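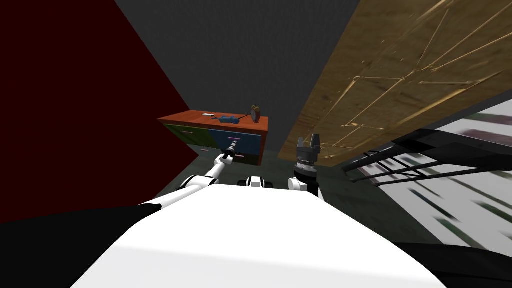

Varnley Robotics Club: Questions We Get All the Time

What do you do all week?
We teach simulated robots to do chores! Everyone works in the same virtual house, and every project is a household job: open a drawer, put something away, tidy a dresser, clean up crumbs. You write the code, run it, watch what the robot does, change a number and run it again. It's a lot more fun than it sounds on a flyer.

Do I need to know how to program?
Nope. If you can follow a recipe you can start. New members get the Stoneo starter project, a short Python script with blanks to fill in. Most of the blanks are joint angles and gripper positions, so you see your changes on the screen right away.

Will we ever use a real robot?
Our whole season is in simulation. That means you can crash into the furniture as often as you like, and everybody gets a robot to work with at the same time. We love it this way.

Why does the drawer task come first?
It has a bit of everything in it. You have to reach without bumping the dresser, line up with a handle, close at the right moment and pull straight back. Pulling straight is the hard part! A gripper that drifts sideways will slip off the handle, and then you get to find out why.

Do both arms have to move?
Not for the drawer. Park the second arm wherever you want, as long as it stays clear of the first one. Two-arm tasks start in December.

How is a run scored?
A perfect run is 1000 points. You lose points for touching things you weren't supposed to touch and for running over time. The club record on the drawer task is 817, and we would be thrilled to see somebody beat it.
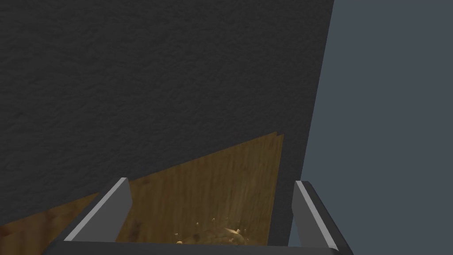
What about the crumb task?
Crumbs are tough because two fingers are a poor tool for tiny things. Go for the biggest piece first, come in low, and slow way down before you reach the wood. Check the view from the gripper as well as the one from the body — a tall object close by can hide a lot. A score of 505 gets you through to the next level.

Can I work from home?
Yes, if your computer can handle the simulator. If it's slow, turn the shadows off in the settings. Save your runs to the Cuadros folder so your teammates can replay them.

How big are the teams?
Teams are 2 people. Come with a friend or we'll match you up at your first meeting.

Is there a competition?
There is! The Drisadska Challenge is open to any member who has finished the drawer task. You get the room layout ahead of time, but the objects on the furniture get moved, so please don't hard-code where things are. Bring snacks, it runs long.

I missed the first few meetings. Can I still join?
Please do. The starter project is self-paced, and there's always someone at the next table who just got past the part you're stuck on.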